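Home Explore Notifications Lists Profile More

Keith Tindall
16/03/2026

I went to the school board meeting last night and I want to write down what I heard, because many parents in my building could not go. It will be a few posts, please be patient with me.

The subject was the start time of the middle school. Now the first class is at 7:40. The plan is to move it to 8:30 in September. The elementary schools stay as they are.

Carol Whiteley presented the plan for the district. She spoke for a long time and her slides were too small to read from the back, but she answered everything they asked her.

The main difficulty is the buses. Today one driver does the high school route first and then ours. With the new time, 3 routes have to be drawn again, and the Cunha Road stop would be served last - this is my stop, so I listened well.

107 families sent back the paper survey. I was one of them. Carol said that most wanted the later start, but the families with two working parents were divided. I understand them. If you begin work at 7, what do you do with a child of eleven until 8:30?

For this they propose a morning room in the library, open from 7:00, with breakfast. A family would pay $5 a week. Sandra Mellor asked if there is help for those who cannot pay, and the answer was that the form for free lunch will cover it also.

Gus Wojcik, who coached my older son, was against. He said practice will finish in the dark by November. It is a fair point and I did not hear a good reply to it. They spoke of lights for the Davutis field, but without any price.

The price of the morning room they did give: $2,000 a month for staff. One board member wanted to know which budget it comes from. It will be in the papers for the next meeting.

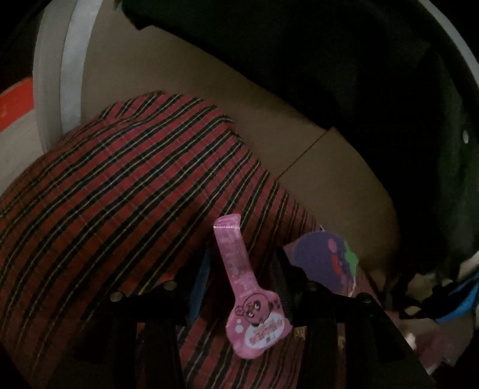

Can my child stay on the current schedule if we don't like the new one?
The bell time is the same for every student in the middle school, so a family cannot choose. You can only sign up for the morning room and arrive early.

The vote was not taken. You can still write to the board before the next meeting, and they told us that letters are read by all members. I wrote mine this morning, half a page.

If somebody took better notes about the buses, please correct me. I am sure about Cunha Road, less sure about the other two.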